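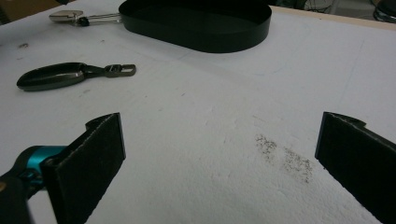

4. Where small items are put down

February | Baltomum Household Study, working paper
Last updated: February

4.1 Sample and diary method

We sent invitations to around 400 households in Zoltovley and the villages on its south side. Of these, 200 agreed to keep a diary and 173 sent back one that could be used. The rest were left out for missing pages or because the writer had filled in several weeks at one sitting, in the same pen and with the same wording. We did not try to repair these diaries.

Each household kept its diary for 30 days. One adult wrote down where keys, wallets, glasses, phones, coins and transit cards were put on coming home, and whether any of them had to be searched for before the next trip out. A search was any looking that took the person into a second room or made them ask someone else. Patting down a coat did not count. Diary keepers could add notes in the margin, and many did, often at more length than the form itself.

The form was adapted from one used in the earlier Skirkislow survey of apartment entryways. We dropped the floor plan sketch, which people in the pilot found hard to draw, and replaced it with a short list of surfaces: shelf, table, counter, hook, container, furniture for sitting, other. "Other" was used more than we expected. It took in windowsills, the top of the washing machine, a piano lid and, in several homes, the stairs.

4.2 Fixed spots and drifting spots

We call a place a fixed spot if the diary names it for the same item on most days. Everything else is a drifting spot. Keys had a fixed spot in most homes. Glasses rarely did. Wallets fell in between and tended to stay in a bag or jacket, so the fixed spot was in effect a piece of clothing that moved around the house with its owner.

Households with a fixed spot for keys reported fewer searches for keys, as would be expected. They did not report fewer searches for anything else. We had thought that a household with one good habit would have several, and the diaries give little support for this. A person could hang the keys on the same hook every night and still look for their glasses each morning.

Distance from the door mattered for keys and transit cards. A spot within a few steps of the door was used on weekdays and weekends alike. Spots deeper in the home, such as a kitchen counter, were dropped when the person came in with shopping or with a child asleep on one arm. Margin notes for those days mention the bag as often as the item. One keeper wrote that the keys "went wherever the milk went."

4.3 Containers

Containers for small items were common but did very different jobs from home to home. Deep bowls filled up with batteries, receipts, hair ties and foreign coins, and after a time the keys were placed next to the bowl instead. Margin notes call such bowls "the junk bowl" or "the bowl of no return." Shallow containers kept their purpose longer. In the follow-up interviews we asked people to choose among outlines of several container shapes, and an oval like the one in Figure 2, with rounded ends, a flat floor and a low upright rim, was often picked for keys and glasses. People said they liked being able to see everything in it at once. A few chose the deep bowl for the opposite reason and said they wanted the clutter out of sight.

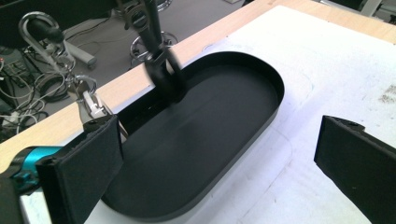

Figure 2

Color came up in the interviews without our asking. Several people said that dark keys or a dark phone are easy to miss on a dark surface, above all in a hallway with weak light. A container like the black tray in Figure 2 stands out well on a white tabletop, but a black key fob lying inside it may not. The Zacharopoulos checklist for home layout, which we used to code the interviews, has an entry for contrast between a container and the surface under it and none for contrast between a container and its contents. We added a line for the second and coded the interviews again. The change moved only a few homes from one group to another, mostly homes with older residents, and it left the order of the groups as it was.

We did not record room lighting in the diaries, so the remarks on color rest on the interviews alone. The spring round in Baltomum will include a question on hallway lamps and whether they are switched on when people come in after dark.

We use cookies to remember your reading settings. By staying on this page you accept their use. Accept | Manage settings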